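2026-05-14
By the bench, Fliltonberg

Back on the tabletop. I lost most of April to the Dollum order, so the board sat untouched longer than I wanted. I went over it again this morning with a straightedge and a torch before doing anything else. Cupping is worst toward one end and close to nothing at the other. I had expected more movement than that, given how dry the shop was over the winter.

The joints between the planks are all closed. I tried the thin feeler gauge along each one and it would not enter. The finish is sound too, apart from a dull spot where I must have set down a solvent rag last year. That can wait until the structural work is finished. There is no sense polishing a surface that is going to have clamps on it for the rest of the month.

Main subject today was clamping. The board is long, and the edge repair needs steady pressure without bruising the gloss. I have two kinds of clamp that might do it, the old bar type from Han and the plain C-clamps, and I wanted to settle on one before mixing any glue. Dry runs only.

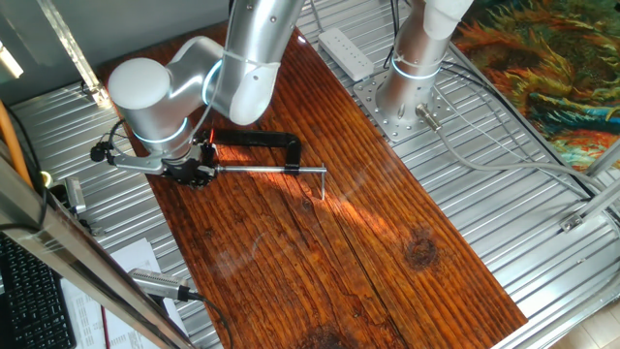 The bar type has the reach, and it adjusts fast. Its weakness is the sliding jaw, which creeps when the load comes on at an angle. On a flat softwood panel I would not care. On a varnished face a creeping jaw leaves a crescent, and I have sanded out enough of those. I tried a leather pad under it on a scrap piece. The pad helped with the marking and did nothing for the creep.

The C-clamp is slower and does not creep. One full turn of the screw is a known distance, so I can go around a row of them and bring each up by the same amount. Throat depth is the limit. For the edge repair it is enough. For anything near the middle of the board it is useless and I would have to go to cauls.

I made a test joint from two offcuts of the same stock, glued with the Clasenix two-part, and left it under a C-clamp for 3 hours. The label asks for a shop temperature of 70 and I had that by late morning, with the door shut. The sun comes onto the board for part of the day and the varnish warms noticeably where it lands. I should remember that when I pick an hour for the real glue-up. An adhesive that goes off faster on one half of a joint than on the other is asking for trouble.

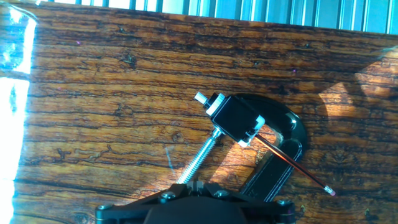

While the test piece was setting I cleaned screws. Old glue in the threads gives a false reading by hand - it feels like pressure and is only friction. Brass brush, a wipe of paraffin, then run the full length out and back. Two of the swivel pads were stiff and I have put those clamps aside. I also cut 23 softwood pads from the remains of a shelf, more than I need, but the small ones always go missing behind the saw.

The test joint broke in the wood and left the glue line intact. Good enough. I wrote the batch number on the lid so I can match it if I reorder.

Next question was the defects in the top. There are knots I would leave alone on any other job. This one is going to be written on, so a pen point has to pass over without dropping in. The choice is clear epoxy or tinted. Clear shows whatever lies under it, including dust. Tinted hides the dust and looks like a repair. I am leaning toward tinted, mixed slightly darker than the surrounding grain, and I will try it on the underside first.

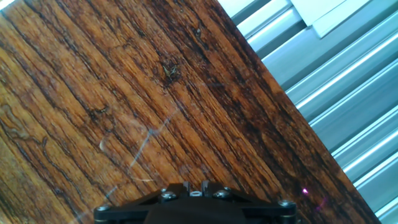 Tabletop along the straight edge, with a small dark knot near the upper center.

After filling, level with a card scraper, then wet sand. I have paper up to 3,000 grit, though I doubt I will need to go that far to blend with the existing gloss.

Still to do: order more leather, find the wax paper, mark clamp positions on masking tape along the edge. The spacing I used on the last board was around a hand's width and it left no gaps, so I will repeat it. Put the glue in the cupboard overnight. Swept up, left the board where it is.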